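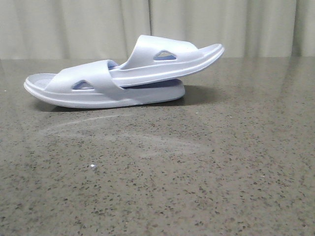 FOR IMMEDIATE RELEASE
April 8, 2025

Lundine opens its second neighbourhood foot care clinic in Presedmont

PRESEDMONT – Lundine Foot Care is delighted to announce that its new clinic on the ground floor of the old Qian Building is open and taking bookings, bringing podiatry, nail care and footwear advice within walking distance of the town's main bus loop for the first time in years.

The Presedmont clinic has five treatment rooms, a step-free entrance from the parking lot and a fitting area where people can try shoes, slippers and slides on a proper stretch of hard floor before they commit to a pair. It joins Lundine's original location in Pelenent, where the team has been looking after farmers, nurses, hockey players and a great many grandparents for 19 years.

"We've had people driving over from Presedmont almost since we first opened our doors, and some of them were making that trip in February on feet that were really giving them trouble," said Valdis Grigaitė, founder of Lundine Foot Care. "I would say to them, one day we'll come to you, and they would smile very politely and book their next appointment. So it's a lovely thing to finally be able to hand somebody a card with a Presedmont address on it!"

Day-to-day care will be led by Raghavendra Kandasamy, who moves across from the Pelenent clinic with his family this spring. He has a particular interest in diabetic foot health, and in what people wear around the house, a subject he feels gets far less attention than it should.

"Folks will bring me their winter boots and their good runners, and then I'll ask what they have on their feet from supper until bedtime and it's an old pair of socks on kitchen tile," Kandasamy said. "I'm always happy to talk about that. Bring in whatever you wear at home, however worn out it is, and we'll have a look at it together."

To welcome its new neighbours, Lundine is offering free 10-minute foot checks for the rest of April. No referral is needed, and children are welcome if they come with an adult. The clinic will also be collecting clean, gently used footwear in all sizes for families in the area. A similar collection in Pelenent last year brought in 173 pairs, and the staff would dearly love to see Presedmont beat it.

Appointments for either clinic can be made by phone or at the front desk. Evening times are available on request, and home visits can be arranged for clients who have difficulty travelling.

About Lundine Foot Care
Lundine Foot Care is an independently owned practice with clinics in Pelenent and Presedmont, offering general podiatry, diabetic foot care, custom orthotics and footwear fitting for all ages.

Media contact
Valdis Grigaitė, Lundine Foot Care, Pelenent

– 30 –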